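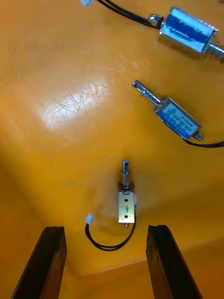
Call for food vendors, cooks and makers: Clurkley Street Food Weekend

Applications are open for the next Clurkley Street Food Weekend, and we can't wait to see who turns up in the inbox this time! The event takes place next March in the old Noonan Market Hall and the parking lot behind it, two full days of cooking, eating, music and people walking around with sauce on their sleeves.

We have room for 40 food stalls. Last time 139 cooks applied, so please don't leave your form until the final evening. If you missed out before, try again. Several of the stalls with the longest lines last year had been turned down the year before that, and we were very glad they came back.

Who should apply

Anyone who cooks something they love and can cook a lot of it. You might run a truck, a restaurant, a bakery or a weekend pop-up, or you might have a licensed home kitchen and a dumpling recipe your neighbors keep asking for. We would especially love to hear from people making West African, Filipino, Georgian and Peruvian food (we had no Peruvian stall at all last time and heard about it all weekend). Vegetarian and vegan menus are very welcome. So are desserts, pickles, hot sauces and anything wrapped in a leaf.

What you get

A covered 10 by 10 pitch, one table, two chairs, a standard power outlet and access to the shared wash-up area in the hall. Extra power can be arranged, but tell us on the form, including what you plan to plug in. Ice is sold on site both mornings. Parking for one vehicle per stall is on Petell Street, a short walk from the loading door.

The pitch fee is $900 for the weekend. New businesses in their first year of trading can ask for one of 8 half-price pitches by ticking the box on the form. We take no cut of your sales.

What we ask of you

Please keep your menu short, with at least one small plate priced so that people can try several stalls. You'll need a current food handler's card, liability insurance and, if you cook with propane, a fire extinguisher with an in-date tag. Stalls must stay open until closing time on both days, even if you sell out of your main dish. Lemonade counts!

Demo kitchen

There is also a small stage with two burners and a very friendly audience. If you'd like to teach a 40-minute session, add a few lines about what you would make. Presenters don't need to have a stall, and we pay for ingredients. Last year's session on hand-pulled noodles ran well over, and half the crowd stayed to have a go.

How to apply

Fill in the vendor form at the Gusora Community Kitchen, or ask the front desk to mail you one. Include a sample menu with prices and two or three photos of your food. Phone photos are fine. The form must reach us by August 23, 2019, and everyone will get an answer, yes or no, within a month of that date.

Questions about power, permits or whether your smoker will fit through the gate should go to Malachy Gilmartin, vendor coordinator, at the Gusora front desk. He is happy to meet first-time applicants at the hall and walk them around the pitches before they apply.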